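The Prunitz job paid by the chore, and the chore list was 61 lines long. Zaid Dabbas had crossed out 2 of them by June.

He worked nights out of the back bedroom, with the simulation on one screen and the list taped under it. Line 14 said "keyboard." The client, a chain of repair shops called Jisport, wanted a machine that could press a key when told to and leave the others alone. They had sent a page of notes on this and underlined the word "alone."

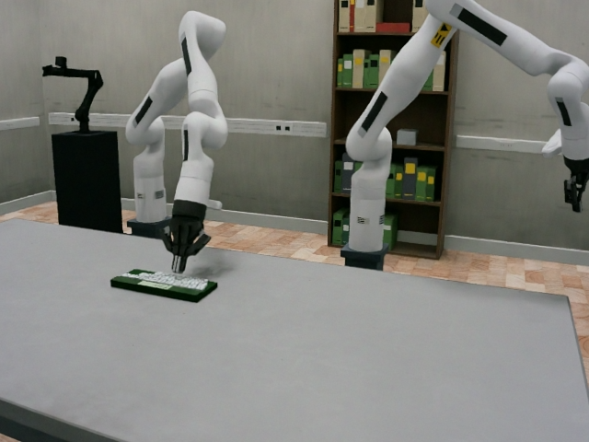
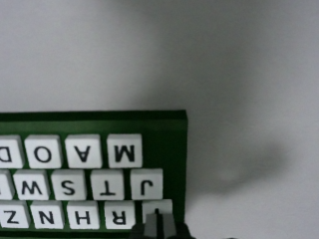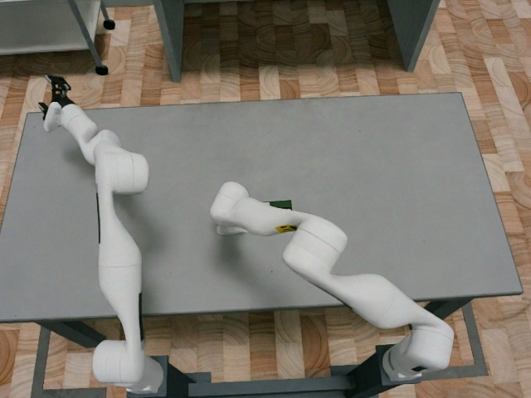
He set the run going again and went to do the dishes.

His mother-in-law was at the kitchen table with her tea. Sleiman, the cat, was on the chair he was not allowed on.

"Is it working?" she asked.

"It's practicing."

"Practicing what?"

"Typing. One letter at a time."

She thought about that. She had typed invoices for a plumbing supply house until she retired, and she still hit the space bar like it owed her money. "And after typing?"

"Sorting screws into trays. Then wiping a counter. Folding a towel is near the bottom."

"Why is the towel near the bottom?"

"A towel moves when you touch it. A keyboard mostly stays put."

She looked at the towel in his hand and then at the sink. He washed the two pans and the rice pot and dried them, and put the pot away on the wrong shelf. She got up and moved it.

When he came back the run had finished. Cudo, the program that kept score, gave him a line of text for each try. He had asked for 200 tries. He scrolled through the misses first, as he always did. In a lot of them the fingers had come down between two keys and pressed both. In one the arm had stopped above the board and stayed there until the clock ran out. He wrote "waits" next to that one and drew a box around it.

Prunitz wanted 1,000 tries without a bad press before they would let him cross anything out. He thought that was fair. He had worked the counter at a repair shop himself when he was nineteen, and he had once entered a customer's phone number as the price.

He changed the speed on the last bit of the approach, made it slower, and typed a note saying so. The note had a typo in it. He fixed the typo.

"Zaid," his mother-in-law called. "Can it do windows?"

"No."

"Can it take out the trash?"

"That's not on the list."

"Then somebody has to."

He started the next run and watched the first few tries. The arm came down, touched, went up. It came down again. Then he put on his shoes, tied the bag, and carried it to the bins at the end of the lot. One of the lids was stuck and he had to lean on it with his elbow while he got the bag in.

The light in the back bedroom was still on when he turned around. He could see the blue of the screen on the ceiling. He stood there a minute, then went in and washed his hands and sat down to read the misses.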